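Bravholm Towel Folding Notes
README for the household linen set

Overview

This set covers the folding and putting away of small towels: hand towels, washcloths and a few bath towels. It was put together for people who want plain reference material on how ordinary terry towels get folded in practice, including the folds that come out lopsided. It contains written records, pictures and a short glossary of fold names.

The work started in Tilidthorpe, where Maëlle Pelletier had been writing down how towels were folded for the linen shelves of a small guesthouse. Ravinder Pelletier turned those notes into a table. Ozan Keskin and Noémie Cloutier added the fold names and the checks described further down. Periklis Kokkinos maintains the set now and is the person to ask about missing records.

What is in the set

There are more than 100 fold records. Each record is one towel, from the moment it is picked up until it is set down as finished. A record has these fields:

record_id: a short code, unique within the set
towel_type: hand, wash or bath
color_name: a plain color word, as the writer would say it
start_state: flat, draped, heaped or partly folded
fold_name: see the glossary
passes: how many times the towel was folded over on itself
end_state: neat, acceptable or redo
remarks: free text, often blank

Pictures are kept in their own folder. Some go with a record and some don't. The ones without a record are still useful for looking at start states, and they are listed in a separate index under the name "loose."

Towels

All the towels are cotton terry. Most came from the guesthouse and had been washed many times before the notes began, so the edges have drawn in a little and few of them are true rectangles. Please keep this in mind if you measure anything. A hand towel that started life square at the corners may be off by the width of a finger, and the last fold will show it.

The Dokau batch was bought later to fill out the darker colors. These towels are thicker and hold a crease badly. They tend to stand up in a ridge when folded loosely, and the ridge has to be pressed down with the flat of the hand before the next fold. If you are comparing fold quality, keep the Dokau towels apart from the others or your numbers will be mixed.

Color names are loose on purpose. Navy, dark blue and blue-gray were used by different writers for what may be the same towel, and no attempt was made to merge them. Terry changes a lot between the lit side of a fold and the shadowed side, and two people looking at one towel will often pick two words. Ravinder made a first pass at a color chart and dropped it after the dark blues could not be sorted the same way twice.

Start states

Flat means the towel is spread out with no part doubled over. Draped means it hangs over something, with at least one end free. Heaped means it was dropped or pulled out of a basket. Partly folded means there is a fold in it already, whether or not anyone meant to put it there. 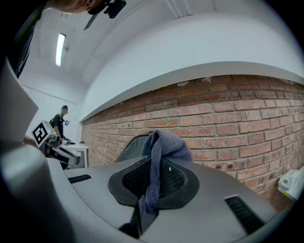 Draped and partly folded are the two states most often confused. Our rule is to look for a free end hanging lower than its support. If there is one, write draped, even when the top is also bunched or doubled. If the whole towel rests on the support and some of it is doubled, write partly folded. Records made before this rule was agreed were checked again by Noémie, and the ones she changed say "state revised" in the remarks.

Heaped towels take the longest to describe and are the least useful for comparing folds, because half the work is finding two corners. We kept them in. A person who only wants the folding itself can filter them out by start_state.

Glossary of fold names

Half: one fold, short edge to short edge.
Quarter: a half, then folded again across the first fold.
Shelf: long edges brought to the middle, then folded in half with the raw edges inside. This is the guesthouse standard for hand towels.
Thirds: each short end folded over the center. Used for bath towels when the shelf is shallow.
Roll: rolled from a short end after one lengthwise fold. Washcloths only.
Sandhu: a half, then thirds, with the loose end tucked into the last pocket. It is named for the Sandhu laundry, where Maëlle learned it. It keeps its shape in a bag better than the others, but it takes practice and the early records of it are mostly marked redo.

How end states were judged

Neat means the visible edges line up and the towel stays put when you let go. Acceptable means an edge is out of line but the towel would go on the shelf without comment. Redo means it opened up, or that the writer would have shaken it out and started over.

Two people judged every record. Where they disagreed, the lower mark was kept. Most disagreements were between neat and acceptable, and most of those were about the thick towels. Ozan is stricter than Noémie about corners – you can see it if you sort by the judge column in the extra table.

Known problems

Bath towels are thinly covered. They need a wide table, and for much of July only the narrow one was free.

The passes field is blank for 5 records. The sheet they were written on got damp and the last column could not be read.

A roll has no clear number of passes. We wrote 1 for the lengthwise fold and did not count the turns.

Left-handed folding is not marked. One of the writers is left-handed, and her shelf folds open on the opposite side. We may add a field for this in a later version – for now, the remarks mention it in places.

Files

records.csv: the main table
judges.csv: both end-state marks for each record
loose_index.csv: pictures with no record
glossary.txt: the fold names as given in this file
pictures: all pictures, named by record_id where there is one

Changes

Version 3 adds the Dokau towels and the Sandhu fold.
Version 2 splits draped from partly folded.

Corrections should go to Periklis with the record_id and the field that needs changing. If a color name looks wrong to you, leave it as it is.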